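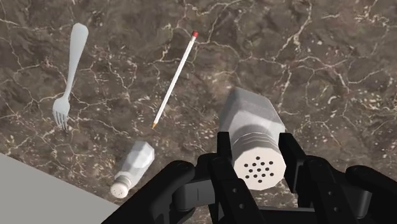

Wrist cam view, sim, large shaker in the grasp. Fork, pencil and small shaker on the counter.

tendon_slack
Comparing two parallel-style grippers in sim before we buy hardware. The one shown is the Bolitar linkage model, the other is the Plaladon with straight slides. Same arm, same controller, same marble counter. The Bolitar got 67 good grasps on the large shaker before I stopped the batch. The Plaladon slipped early and often on the faceted body. I'm leaning Bolitar.

mu_static
What friction value on the finger pads? And are you using the mesh or a convex hull for the shaker? On an octagonal body that decides the result.

tendon_slack
Convex hull, pads at default. Same for both grippers.

mu_static
Same settings doesn't make it a fair comparison. The Plaladon default pad in the Primcombe asset pack is a single box, so you get edge contact whenever it closes a few degrees off the flats. Split the pad into smaller boxes and run it again.

kv_710
Disagree that it's only the pads. We ran the Plaladon with split pads in March and it still rotated the part on closing. A linkage finger gives a bit at the tip if the model has the passive joint enabled. Check that yours does.

tendon_slack
Passive joint is on, stiffness 5, units as in the Primcombe file.

mu_static
That's soft. You may be measuring the spring.

gantryfoot
Different complaint. Both fingers and the linkages take up a lot of the lower half of that view. If your policy uses the wrist camera alone, the small shaker is going to be hidden on some approaches. I'd move the camera mount before picking a gripper.

tendon_slack
Mount is fixed on the real arm. Could add a side view.

kv_710
Add it. Mokgethi controller handles two streams fine at low rate.

tendon_slack
Reran 08/02/2022 with split pads. Plaladon slips dropped to 13 over the same batch size. Bolitar unchanged. Fork and pencil not tested yet.

mu_static
So it was mostly the pads. Do the fork before you order, flat parts are where linkage fingers hit the counter.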